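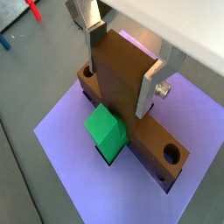 *The gripper holding an upright brown block at the horizontal bar.*

# Recording Demonstrations at the Plillolent Workshop: Frequently Asked Questions

These answers are for operators booked to record assembly tasks by remote control. Please read them before your first session.

## What counts as one demonstration?

A demonstration begins when the gripper leaves its rest position and ends when the operator releases the last part and presses Stop. Pauses are permitted. Any pause longer than 30 seconds closes the recording, which must then be marked incomplete.

## How do I control the arm?

All sessions use the Irno hand controller. The trigger opens and closes the fingers, and the arm follows the movement of your hand only while the side button is held down. Guiding the arm by hand is taught separately and requires its own booking.

## How should I approach a part?

Bring the open fingers down slowly before closing them. Operators who watch only the main view tend to misjudge height, so the wrist view should be kept open on the second screen.
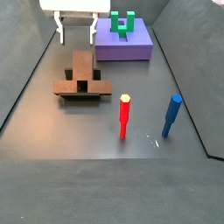 *Gripper open at the back of the work area; pegs standing at the front.*

## May I correct a mistake during a recording?

Yes. A missed grasp followed by a good one is useful and should be kept. If a part is dropped where the gripper cannot reach it, stop the recording and select "Abandoned" in Fusosent. Do not reach into the work area while the arm is live.

## Must the parts be placed in the same order every time?

The order is given on the task card and applies to the whole batch. A green piece seated in the purple block is to be left alone until the card calls for it. Starting positions on the floor of the enclosure may vary, and small changes between recordings are encouraged.

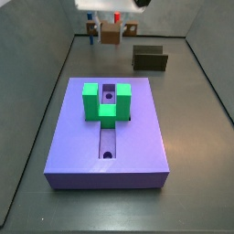
## How many recordings are required?

A full batch is 200 accepted demonstrations, normally shared between 2 operators. Each operator should take a break after every 30 recordings. The first 5 are treated as practice and are not counted.

## Who decides whether a recording is accepted?

Recordings are reviewed by the Kamel project office. Operators may add a note to any file but may not delete one.
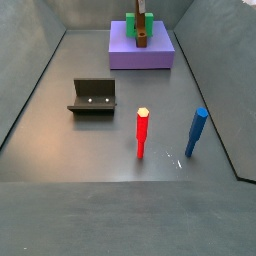 *Page last changed: Tue 16 October*

## What should I check before leaving?

Confirm that the arm has been parked, that every peg and block on the task card is accounted for, and that your files appear in Fusosent. Missing or damaged parts should be entered in the station log before the next operator begins.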